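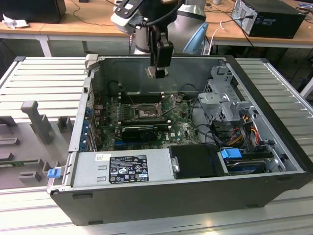

A Dell tower on the slatted bench, open side up, with both banks of memory slots in view.

Progress report to the Flidley Fund, second period
Project: Gaber Computer Reuse
Prepared by Apolinar Becerra, project lead
26/10/2019

We have had a really good stretch, and I'm glad to be writing this one! Your grant was meant to get us from taking in old office desktops to sending them back out in working order, and the second half of that is now moving. In this period 22 towers went out to homework clubs and to the adult classes at Femby, and the waiting list is shorter than it was in January (it is still long, I won't pretend otherwise).

What we spent

The largest item was memory, $3,000 for a mixed lot of modules bought through Prurkent. That used up most of the parts line. We also bought drives, thermal paste and a box of coin cells. Receipts are attached to the budget sheet. Rent and power came in where we said they would, and nothing has been moved between lines.

Work on the bench

Most of what comes to us is the same kind of machine: a business tower from an office that is replacing everything at once. We lay each one on its side with the cover off so the board faces up, and everything is within reach from there. The order of work has settled down to this: check the power leads, look over the processor and its socket, sort out the memory, fit a drive, then run the test disk overnight.

Memory takes the most care. The slots run very close to the processor socket on some of these boards, and there isn't much space to get at the end clips. We have changed our worksheet so that the slot positions get written down before any module comes out, and again when the new ones go in. It sounds like a small thing, but it has cut down on machines coming back from the overnight test with half their memory missing!

I'm also very happy with the board labels. The names printed on the board (BATTERY1, FAN_HDD and so on) now go straight onto the worksheet, so whoever picks up a half-finished tower the next day can find the spot without guessing what the last person meant by "the connector on the left."
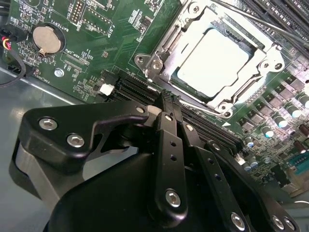 What has been harder

Older graphics cards are a headache. We have a shelf of them, and testing each one properly takes 40 minutes that we didn't plan for. For now we test only the cards that are going back into a machine and leave the rest on the shelf. We also lost a week to a batch of drives that failed their checks. The seller replaced them, but the Femby delivery went out late as a result.

Next period

We'd like to finish the towers already in the storeroom and begin on the laptops, which need a different setup and smaller tools. There is room in the equipment line for a second set of screwdrivers and a better lamp. If the Fund is open to it, I would also like to talk about carrying up to $300 of the travel line over into parts. We've had far more people collect their machines than we expected, and the van has hardly been out.

You are very welcome to come by and see the work. Mornings are best.

Filed under: Grant reports, Computer reuse

Related reports
First period report to the Flidley Fund
Femby adult classes: what the learners asked for
How we check a donated desktop

Contact Gaber Computer Reuse | © 2019 Gaber Computer Reuse | Back to top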